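Search projects Go
Coursework > Year 3 > Reports

Do lockers make bags lighter?

Purkum says its storage scheme cuts the load students carry. I weighed bags for 10 mornings and I doubt it. The average was 3000 g before and hardly less after. 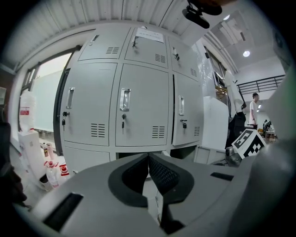
What went wrong

Most people kept their books with them anyway. The leaflet's claim rests on one survey, with no weights in it.

Priya Brannigan

Comments
garcia_t: Did you weigh PE kit?
Priya: No, bags only.
mo: My laptop is the problem.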